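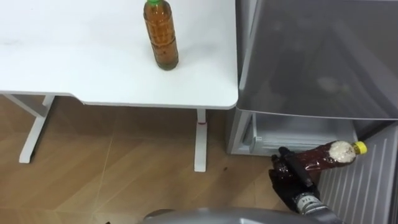 The tea desk, with the refrigerator alongside

Collado is looking for a part-time pantry and break room assistant, and if you are the sort of person who can't walk past a fridge without straightening what's in it, we would love to hear from you!

We look after the break rooms at Trallberg, where 158 people work on one floor and nearly all of them drink tea. The job is a simple one, though it does keep you moving. You would fill the refrigerators, put bottled tea and water out on the white desks, wipe the tops down (they show every smudge, as you'll soon find out), sweep the floor and let us know what is running low. On a busy day you might put out around 70 bottles, and on a quiet one you'll have time to clear out the drawers and throw away whatever has been sitting there too long – old yogurt, mostly, and half a sandwich now and then.

Hours are 7 a.m. to 11 a.m., three mornings a week, and we can be flexible about which ones if you have school runs or classes to work around. You don't need any experience. You do need to be comfortable lifting a full case of drinks, and friendly with people who haven't had their breakfast yet.

We pay for your training time, and lunch is on us whenever you'd like to stay for it.

To apply, send us a few lines about yourself and the mornings that suit you, quoting reference 959, or drop a note at the Collado desk in the Trallberg lobby. We hope to have someone start in January.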